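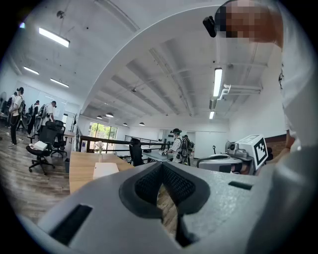

Wood flooring in one of the rented units at the Paseck building, Duswood.

Plernora revises wood floor rules for Paseck tenants

05/01/2023

Property manager Plernora has issued a revised maintenance standard for wood floors in the Paseck building in Duswood. The document replaces the floor section of the existing tenant handbook and applies to all 54 units with wood flooring, on both short and long leases. Carpeted and tiled units are not affected.

The main change concerns indoor humidity. Tenants were previously asked to keep conditions "comfortable," with no figure given. The new standard sets a working range of 35 to 55 percent relative humidity, measured at desk height and away from supply vents. Readings outside the range for more than two days in a row are to be reported to the building office.

The revision follows a survey of the building completed in November by Martinelli, a flooring contractor. Surveyors took 687 moisture readings with a pin meter and recorded board gaps at fixed points in each unit. Gaps were widest along the south side, where heating output is highest and several units had no humidity control. Cupping, in which the edges of a board sit higher than its center, was limited to units next to the ground-floor plant room.

"The boards move with the seasons and the finish has to move with them," said Igor Grabowska, who led the survey for Martinelli. "Most of the gaps we logged will close by midsummer. We recommended leaving those alone. Filler put into a seasonal gap gets squeezed out or crushes the edge of the board."

Plernora has accepted that recommendation. Seasonal gaps will be measured again in late summer, and only those that remain open will be repaired. Repairs will use strips of matching wood glued along one side only.

Cleaning and loads

Wet mopping is no longer permitted. Floors are to be vacuumed with a hard-floor head and wiped with a damp microfiber pad, using a cleaner with a neutral pH. Steam cleaners, oil soaps and wax polishes are excluded, the last two on the grounds that residue can prevent a new coat of finish from bonding. Spills are to be wiped up at once, and any spill that reaches a wall edge must be reported.

Felt pads are required under movable furniture. Chairs on casters must have soft wheels or stand on a mat, and the mat must not have a rubber backing, as some rubber compounds discolor finish over time. Freestanding items heavier than 100 pounds need a spreader board under the feet. Tenants who already have such items in place have until the end of the summer to comply.

Tape may be used on the floor for temporary layout marks, provided it is a low-tack type and is removed the same day. 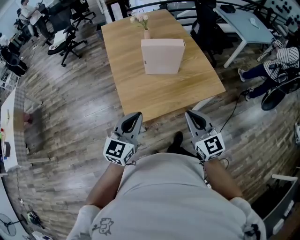 Refinishing schedule

Floors in high-traffic units will be screened and recoated every three years. The remaining units will be recoated every five. Screening is a light abrasion of the existing finish and does not cut into the wood. Full sanding will be carried out only where the finish has worn through, and the standard caps it at 2 further sandings over the life of the floor, based on the thickness of wood left above the tongue.

The first recoats will be done on the south side after the late summer gap readings. A water-based finish will be used. Units will be closed to foot traffic for 24 hours after the final coat, and furniture may go back after three days. Rugs must stay off for two weeks.

Tenants will receive written notice at least 30 days before work starts in their unit. Rent for the closed period will be credited against the following month. Copies of the standard and the survey summary are available from the building office.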